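Re: Night crew at the Salgado yard

> Does anyone know how the car cleaners at Salgado get
> through a full train before the first run? I only ever
> see them leaving.

Oh, I love this question! I spent June on that crew. We had 50 minutes per train and two people to a car, one on windows and one on floors, and you meet in the middle. 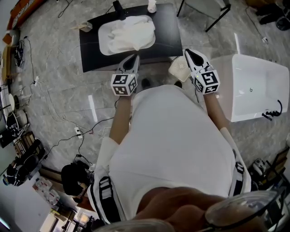 The best nights were when the old Stesunow cars came in. Number 718 has the deep window ledges, and you would not believe what people leave on them. I still miss it!

Ask me anything about the floor machines too, I could go on for pages.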